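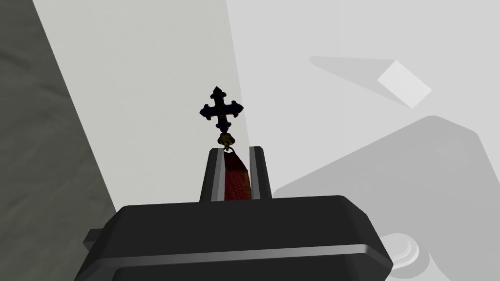
Akidell
Lecturer, Game Design course

Lecture notes: sound in small games

Today we speak about how sound tells the player what happens. Take the puzzle game Cornstead. It has 40 short sounds, and each one belongs to a single action. When the key turns, you hear it before the door moves.

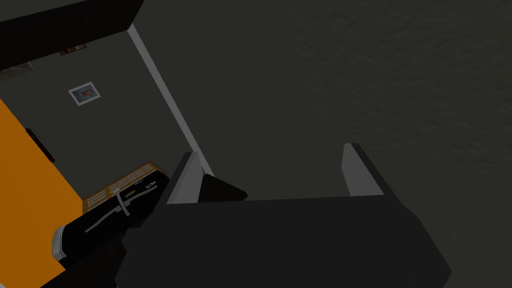
The second point is volume. Music should go down a little when a character speaks, and come back slowly. In our class project Pakow we used a fade of 600 milliseconds. Please try also a shorter one and write down which you prefer.

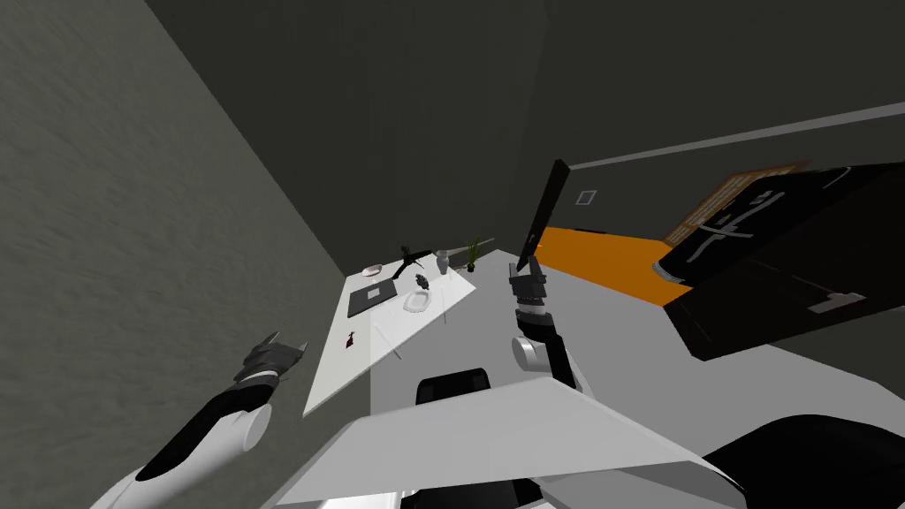
Do I need to record my own sounds for the homework?
You may use a free library, but please list every source in your file. Send the file before 3 December 2019.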